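Lakshmi Sundaram would like you to stop buying kitchens

Lakshmi Sundaram has spent 12 years talking people out of giving her money. She runs Turnik, a kitchen repair shop in Gronddale with two benches, one phone line and a waiting list that reaches into November.

"People call and say they need a new kitchen," she tells me. "I ask what's wrong with the old one. There's a long silence, and then they say a drawer sticks."

She charges $68 to come and look at the drawer. Most of the time the drawer gets fixed while she's looking at it, and she's gone before the kettle boils. It is a terrible way to get rich, and she seems aware of this.

Before Turnik she sold cabinets for Makori, a showroom on the ring road, where she was very good at it. "I once sold a man an island. He lived alone and ate standing up at the sink. He sent me a Christmas card, so I suppose he was happy."

What finally did it was a couple who replaced a five-year-old kitchen over its color. She asked what they disliked about it. They couldn't agree on what color it was.

She has a soft spot for the looks everyone else is ripping out. Dark wood, for one. Orange tile, for another. "It's coming back. It always comes back. You paint it all gray, you wait, and then your kid asks why you ruined it."
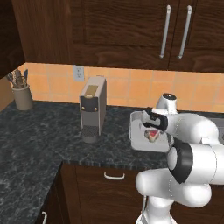 On doors and hinges

Ask Sundaram about hinges and you should clear your afternoon. She holds that 49 out of every 50 crooked doors need a screwdriver and some patience. The last one needs a new hinge.

"Everybody blames the door," she says. "The door is just hanging there."

Her business partner, Daniyal Mengal, does the books and would prefer she sold something now and then. I ask him whether the repair trade pays. He looks at the ceiling for a while. "It pays Lakshmi," he says.

And her own kitchen? She laughs at that one. The cabinets came with the house, two of the doors don't close, and she has been meaning to get to them since she moved in.

"I've got a waiting list," she says. "I'm on it."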